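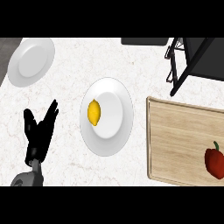 Two white plates, a lemon and a red pepper on a marble countertop.

Collections > Learning > Object sessions > FAQ

Object handling sessions: your questions

By Shirley Lockwood, August
3 min read

Quick answers to what tutors keep emailing. Will tidy this up before term.

What is a session?
Your students, our objects, one long table. They look, handle, draw, write. Mostly write. We run them for history, textiles, creative writing and one very keen nursing cohort.

How long?
Two hours is best. One hour is possible but rushed. Doors at 9.30, not before, the alarm is still on.

How many students?
Max 27 in the Ravmont Room. More than that and we split the group, so tell us early.

Can I pick the objects?
Yes please. Search the online catalog, send numbers. If you just say "something Victorian" you'll get Bautista's choice and it will be buttons.

How many can I ask for?
Up to five from the main store, plus anything in the handling boxes. Boxes are already out, no notice needed. Main store needs three weeks.

Is the Vörös sample book available?
Item 2145. Yes, but spine is weak, so one of us turns the pages. Students can photograph it, no flash.

And the Gadar letters?
Not at the moment. With the conservator till further notice. We have good facsimiles and honestly the handwriting is easier to read on those.

Gloves?
Only for metal and photographs. Clean dry hands for paper. No hand cream beforehand, please remind them.

Pens?
Pencils. We have spares. Laptops are fine.

Can students publish what they write?
Their writing is theirs. If they want our pictures alongside it, fill in the image form, Etelka Illés checks those and is usually quick.

Do you have writing prompts?
There's a sheet. Who held this last, what is it missing, that sort of thing. Boglárka Szénási is rewriting it so teh current one may look a bit scrappy.

Access?
Lift to the second floor, step free from the Vuvutley Street side. Stools and magnifiers in the room. Large print labels, ask when booking.

Food and drink?
Not in the room. Lockers and benches on the landing.

What does it cost?
Free for our own courses. Outside groups, email for the rate, it's changing.

I need to cancel.
Just tell us asap, things take a while to recieve and unpack from the store.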